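About Grirkero

Grirkero is a two-room workshop that teaches people to surface things. Tabletops, shelf boards, wall panels, cabinet sides, anything flat that somebody wants flat and white and has so far failed to get that way. We run classes in the front room and do paid finishing work in the back.

Rafsan Biswas started the place after 18 years of repainting other people's "finished" furniture. He does not care for the word artisan and has asked that it stay off this page, so this is the only time you will see it.

What we teach

The basic course is called Sovska. It covers filling, sanding, priming, sanding again, and two topcoats. Students work on a practice board first and on their own piece after that. You will spend more of your time with sandpaper than with a brush. If that sounds dull, it is, and people who want to be done by lunch should probably book somewhere else.

The second course, Nandiden, is for people who have finished Sovska and want to work on corners, joints and anything where one flat piece meets another. We keep that group small. There is a waiting list most of the year, which we would take as a compliment if we didn't know how many people drop off it.

What we don't believe

We hear a lot of claims about paint. One coat. No sanding. Self-leveling. We have tried a good many of these products on our own boards and on our own time, and we are still sanding. Maybe the next one will be different. Bring it in and we will put it on a board and look at it a week later.

We are also doubtful about photographs of finished work. Almost any white top looks perfect from across the room with a window behind it. We tell students to get down close, look along the surface, and keep looking until they stop liking it.

How we judge a white surface

Specks are the first thing. A few tiny dark ones on a matte white surface are easy to miss while you are admiring the rest of it. Then the tone, because white is never one color from end to end: it goes soft gray in one part and nearly pure white in another, and you have to decide whether you are looking at the light or at the paint. Last come the edges. Where a second off-white piece sits against the first, the thin dark line between them should be straight and crisp.

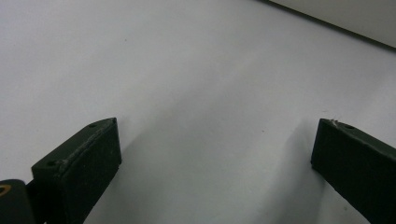 Classes and prices

Sovska is $300. Nandiden is $400. Both include paper, filler and primer. Neither includes a certificate. We looked into offering one and could not work out what it would prove.

Larger finishing jobs in the back room start at $2,000, and we will turn down a piece if we think you would be better off replacing it.

Where we are

We share the Dwivedi building with a frame shop. Use the side door and knock hard, as the sanders are usually running. New class dates go up in November.

Page last updated Aug 30, 2020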